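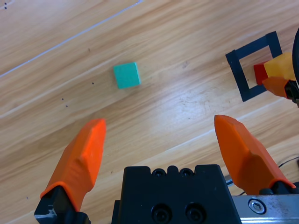

What is a cube, anyway?

A cube is a box shape where every side is a square. Every single one. Same size too. If one side is longer then sorry, it's a block but not a cube.

Dice are cubes. Some ice is. The little green one on the table up top is about as plain as a cube gets, small and turquoise on its top face. The top face is flat and square. Now turn a cube over in your hand. Still square. Turn it again. Square!

Count the faces on yours. You should get 6. (Face is the maths word for a flat side. No nose needed.)

Why does one side look darker?

Look at the green cube again. Bright on top, a bit darker along the low edge. Probably the same colour all over, but less light gets to the side. That's called shading and it's how your eyes know a thing is solid and not just a coloured square lying there.

Try it. Put a block near a window. Draw what you see, then colour the top light and the side darker. So-yul Hyun from our Penrose maths club did hers with one pencil, just pressing harder for the dark bit. Looked great.

Shiny table tops do something else. Light bounces straight off and you get a bright patch. Move your head and the patch moves too. Weird but fun.

See-through, sort of

Some blocks you can't see into. Those are opaque (say oh-PAKE). The yellow-orange one is different, light gets through it and it sort of glows amber. Word for that is translucent. Light comes thruogh but things behind look blurry. Clear glass in a window is transparent, you can see right through it.

Opaque, translucent, transparent. Go find one of each in your kitchen. Baking paper is a good one for the middle.

Inside, outside, or on the line?

The black square has wood showing in the middle, so it's only an outline. An outline has an inside and an outside. Easy. The green cube is outside.

But the red block? It's over part of the black edge. So is it in or out? Well, both a bit. The word is overlapping. In lots of games you have to agree on a rule for this BEFORE you start or there will be arguing. Ask my brother.

Corners

A square has four corners and each one is a right angle. That's 90 degrees. Tilt the square, still 90. Tilt it heaps, still 90. People see a square on a slant and call it a diamond, but turning a shape doesn't change what it is.

Make your own square game

You need:
black tape or a strip of dark paper
2 blocks each, different colours
a table or a bit of floor

1. Make a square outline. Bigger than your blocks or it wont work.
2. Decide the rule. Does overlapping count?
3. Take turns sliding a block from the table edge. One push only.
4. All the way inside is 2 points. Overlapping is whatever you agreed.
5. First to 6 wins.

Ask a grown-up before you put tape on the good table.

Next time: pyramids.

Words by Hayley Fairclough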